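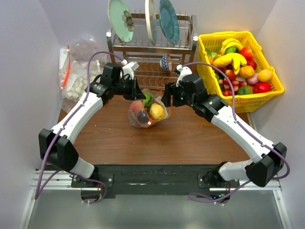 Home Guides Downloads Support Contact

We use cookies to remember your language and page settings. Accept | Manage

Section 3. Setting up your Plivness sourdough crock

Your first loaf is closer than you think! Set aside a quiet morning for this part — the starter likes a bit of attention at the beginning, and it's a lovely thing to watch wake up.

1. Wash the crock and lid in warm water with a drop of dish soap. Rinse well and let both air-dry.

2. Put in 116 grams of whole rye flour and the same weight of lukewarm water. Stir until no dry flour is left (a chopstick is great for the corners).

CAUTION: Never pour boiling water into a cold crock. The glaze can crack.

3. Rest the lid on top without pressing it down. Gas has to get out.

4. Keep the crock at room temperature, away from direct sun, and feed it every morning for 10 days. Throw out half, then add fresh flour and water.

NOTE: A sharp, fruity smell on day three or four is fine. Keep going!

CAUTION: Pink or orange streaks mean the batch is spoiled. Discard all of it and go back to step 1.

5. Once the starter doubles between feedings, try the Pálfi rye on the recipe card. Enikő Rácz wrote that one for us, and it's the loaf we bake most — dark, chewy and wonderful with butter.

Spare lids: ask for part 2565.

© Vurkari Kitchen Goods. All rights reserved. Back to top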